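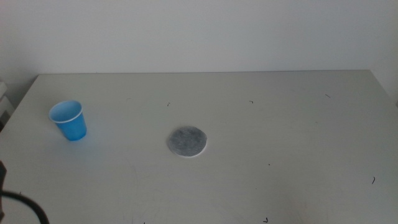
Barasa Climbing Room: Walkthrough Before the Summer Season

Checked Tuesday, May 17, 2022, by Tatu Owino
Marks used: OK / FIX / WATCH. Comments are mine, so blame me for the length of them.

1. Entrance and front desk

1.1 Front door opens fully and closes by itself. OK
The new closer is wonderful. No more slamming every time the wind comes up the street!

1.2 Exit sign lit, battery backup tested. OK
Held the test button down for the full count and the light stayed bright.

1.3 Waiver binder at the desk, blank forms stocked. WATCH
Plenty of adult forms, hardly any for minors. Print more before the June camps start, and please use the version with the allergy line on it.

1.4 First aid kit sealed and in date. FIX
Finger tape is gone again (I know, we all use it). Two of the cold packs are past date. The rest of the kit is in great shape and somebody has sorted the bandages by size, thank you whoever you are.

2. Bouldering wall

2.1 Floor pads butted together, no gaps. FIX
There's a gap under the cave where the pads have crept apart, wide enough to swallow a foot. Push them back and redo the hook-and-loop strip. Until then the cave is closed, and I've hung the chain across it.

2.2 Pad covers free of tears. OK
The patch from last season is holding up better than the cover around it.

2.3 Holds checked for spin and cracks. WATCH
I put a wrench on 200 holds and 8 of them moved. Those are all tight now. One big yellow sloper on the slab has a hairline crack near the bolt, so it came off the wall and is in the reject bucket. Don't put it back up, even though it's everybody's favorite.

2.4 Panels and T-nuts. OK
I crawled around behind the wall with a flashlight for this one and came out gray with chalk dust. The framing looks solid. One stripped T-nut on the Flirkent panel is plugged and marked with red tape on the front.

2.5 Top-out edge and downclimb route. OK
The downclimb jugs are bright green now and you can pick them out from anywhere on the mats. Love it.

3. Roped wall

3.1 Auto belay service tags current. OK
Both units are good until next spring. Both retract smoothly from the bottom and from the halfway point.

3.2 Ropes inspected hand over hand. FIX
We have 16 ropes. All but one are fine. The one on the corner line has a soft spot a short way in from the climber's end, and it's retired as of today. It goes in the bin, please, and not home to be somebody's dog leash until it's been cut up.

3.3 Anchors, carabiners, and quickdraws. OK
No grooves I could catch with a fingernail. Gates all snap shut.

3.4 Rental harnesses. WATCH
The Jadau harnesses are wearing beautifully, with belay loops clean and buckles crisp. The small Testero ones are getting fuzzy on the leg loops. Still usable, but I want to see them again in June.

3.5 Rental helmets. OK
Straps adjusted and wiped down. The dial on one kids' helmet is stiff, and a bit of patience gets it moving.
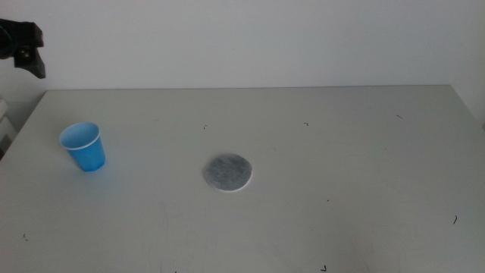 4. Back room

4.1 Walking path to the rear exit clear. OK
Keep it that way on camp mornings, when the backpacks start to pile up.

4.2 Tables steady, tops wiped down. OK
Scuffs are fine. Wobbles are what I'm looking for, and I leaned hard on everything.

4.3 Cords along the walls, no daisy-chained power strips. OK

4.4 Chalk and cleaning supplies on separate shelves. FIX
The spray bottle with no label has to go. If you can't tell me what's in it, I don't want it anywhere near the holds.

5. People and habits

5.1 Staff belay checks done this season. WATCH
Almost there. Two people still have to do theirs, and I'll happily stay late for it. Bring a friend who weighs more than you do, it makes for a much better test.

5.2 Emergency numbers posted by the phone. OK

5.3 Opening and closing log filled in. FIX
Lots of blank evenings in the closing column. It takes a minute, folks.

Overall: this is the best shape the room has been in for a spring check and I had a great time going through it. The cave stays closed until 2.1 is signed off. First aid restock and the corner rope come next. Initial beside any item you fix and leave the sheet on the clipboard.

T. Owino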